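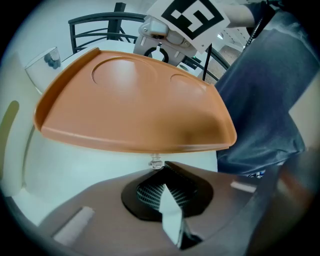 Zollville tray goes on sale, with modest claims

9 September 2019

Zollville today launches an orange plastic tray with a raised rim and two round recesses, one larger than the other. Most trays promise to tidy your life. We doubt it.

"People will still leave keys on the stairs," said Bethel Sisay of Zollville. "A tray holds what you put on it. I wouldn't go further than that."

A first run of 572 goes to shops in Deltham. Whether anyone needs another tray, sales by March should show.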